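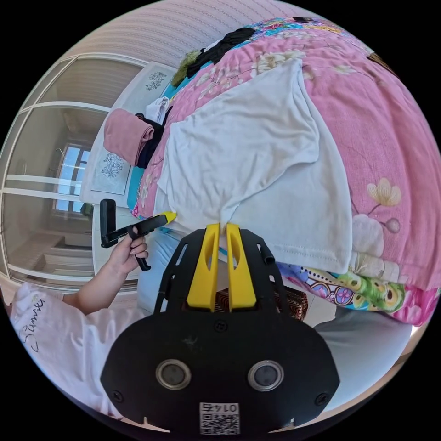
*Fig. 1. White T-shirt laid flat on the quilt, hem gathered at the lower edge. Bedroom, Vardale house.*

# Vardale House: Laundry and Linen Working Group

**Minutes, May meeting**

**Present:** Gertraud Gruber (chair), Hwa-young Ok (minutes), house staff from both floors
**Apologies:** Jilex (laundry contractor)
**Start:** 9 a.m.

## 1. Minutes of the previous meeting

Accepted with one correction. Under item 3, "pillow protectors" should read "mattress protectors." The order quantity is unchanged.

## 2. Matters arising

2.1 The upstairs drying rack has been repaired. One hinge pin was replaced. The rack is back in the linen room and is to be loaded on the lower rails only until the second pin arrives.

2.2 Shelf labels have been reprinted in larger type. The label for single fitted sheets was missing from the print run and will be added by hand for now.

2.3 The request for a second ironing board was held over. G. Gruber has asked for a price from Skevorholm and has received no reply.

## 3. Folding on beds

3.1 The group discussed folding clothes on made beds, with reference to Fig. 1. Residents' clothes are folded in the bedrooms and household linen is folded in the linen room. No change to this split was proposed.

3.2 H. Ok noted that a quilted surface is softer than a table and that a shirt laid on it does not stay square while the hem is being turned. The tuck at the hem in Fig. 1 was used to discuss how the lower edge should be handled. Agreed wording for the folding sheet:

- Lay the shirt flat and smooth it from the collar down.
- Straighten the hem before the first fold. Release any tuck and run a flat hand along the stitching.
- Fold the sides in to the shelf width, then fold up from the hem.
- Move the finished item off the work area before starting the next one.

3.3 There was some discussion of whether the sides or the length should be folded first. The present sheet says sides first. Staff on the lower floor fold lengthwise first and get a narrower stack. G. Gruber asked that one method be used throughout, as the drawers are all the same width. Sides first was kept.

3.4 A folding board was suggested. The Ra board was tried on the lower floor and found too wide for children's sizes. It remains available for adult shirts. No further boards will be ordered.

## 4. Finished and unfinished items

4.1 The pink towel and the dark garment at the left of the bed in Fig. 1 are folded, as is the small white cloth beside them. The black garment beyond the T-shirt is still in a heap. The group agreed that folded and unfolded items should be kept on opposite sides of the bed, with the shirt being folded between them.

4.2 Towels are at present stacked on top of clothes in some rooms. H. Ok proposed that towels form their own stack, as they go to a different shelf. Agreed. Small cloths are to go with the towels.

4.3 Dark and light items may share a stack once folded. Sorting by color applies before washing only. This had been misread on the old sheet, and the line will be moved to the washing section.

4.4 Fuzzy and fleece items are to be folded last. They shed onto dark cotton, and lint rollers have been running out ahead of the monthly order.

## 5. Bed covers

5.1 Floral and patterned quilts stay in use. A proposal to move to plain covers by 2028 was discussed and not adopted. The cost would fall outside the linen budget, and residents have chosen the present covers themselves.

5.2 Quilts are to be pulled level along the side of the mattress before folding starts. Where the layer underneath shows at the edge, staff should check whether it has slipped or is simply wider than the quilt. Wider under-layers may be left as they are.

5.3 Borders and edge bindings should be checked at each wash for loose thread. G. Gruber reported 4 covers currently set aside for mending. These are in the lower cupboard with a tag on each and should not be issued.

5.4 Headboards with printed panels are to be wiped with a damp cloth only. The spray cleaner now in stock has dulled the print on one headboard upstairs. The spray is to be kept for bathroom tile.

## 6. Stock

6.1 The linen count was completed before the meeting. There are 96 bath towels on the shelves, excluding those in use. This is enough for the present change schedule, and no towel order will be placed.

6.2 Hand towels were not counted separately. H. Ok will add a line for them to the count form.

6.3 Pillowcases from the last Jilex delivery were short in length. The seam allowance appears to have been taken twice on one side. The affected pieces have been bagged and will go back with the next collection.

6.4 Laundry marker pens are to be kept in the drawer below the count form. Two staff members reported buying their own. Receipts should go to G. Gruber.

## 7. Other business

7.1 The dryer on the lower floor is taking about 9 minutes longer per load than the one upstairs. The lint filter is clean. The vent hose will be taken off and checked for a kink.

7.2 Unclaimed socks will be kept in the shallow basket until the next meeting and then moved to the rag bin. A notice will go up beside the basket.

7.3 A staff member asked whether T-shirts with a printed front should be folded print out or print in. Print out was preferred for ease of finding. The point will be added to the sheet as a note.

## 8. Actions

| Action | Owner |
|---|---|
| Revise folding sheet per 3.2, 4.1, 4.3 and 7.3 | H. Ok |
| Follow up ironing board price with Skevorholm | G. Gruber |
| Return short pillowcases to Jilex | Lower floor staff |
| Add hand towels to count form | H. Ok |
| Check dryer vent hose | G. Gruber |
| Move spray cleaner to bathroom store | Upstairs staff |
| Post sock notice | H. Ok |

The meeting closed at 10:15 a.m. The date of the next meeting will be posted on the linen room door.

Minutes taken by Hwa-young Ok. Corrections to be sent to her before the next meeting.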